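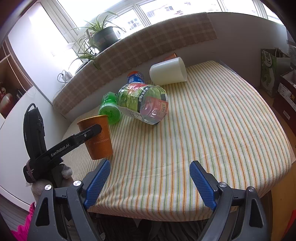

Cups and bottles at one side of the striped cloth, gripper open.

Home | Diary | Projects | Reports | Contact
19 Mar 2026
By the Domestic Tasks Office, Tuvo

The Office resumed its review of tidying work today. The question before us is the one set by Hulldale last June: can a machine clear up after people in an ordinary room, without anyone first arranging the room to suit the machine? Our answer remains that it can do parts of the job.

Cups and drink bottles were chosen as the subject of this entry. They are light and cheap, and every home has them. They are also harder than they look. A paper cup gives way when it is squeezed. A clear bottle on its side throws back the daylight, and whatever is printed or woven underneath shows through it. A striped cloth is therefore a fair test of whether a system can find the edge of the thing it has been asked to pick up.

The Kulura trial log was read in full this morning. It lists 300 attempts at single items, of which 103 ended with the item in the bin or on the tray as requested. The Office notes that upright cups account for most of the good results. Items lying down and touching one another account for most of the bad ones. The log does not say how long each attempt took, and we have written to ask.

Tuhiwai has proposed that cloths be left out of the next round. The Office does not support this. People put cups down on beds, blankets and tablecloths, and a surface that wrinkles when touched belongs in the test. We would accept a smaller round of 25 attempts if the cloth is kept. 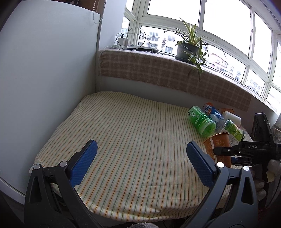
One reader of last month's entry wrote that the whole exercise was beside the point, as she could clear such a mess in less time than it took to read our account of it. She added that she would buy a machine the day it could also tell an empty bottle from one she meant to finish.

The Office takes the second remark seriously. Deciding what is trash has been treated so far as a matter for the person giving the order, and the trial log has no column for it. A column will be added. The wording is to be agreed with Kulura, and staff are asked to hold the old forms until then.

Shop-floor work was not discussed. The shelf-facing notes are still with Hulldale and will be taken up in part 2.

Contact the Domestic Tasks Office | © 2026 Tuvo | Back to top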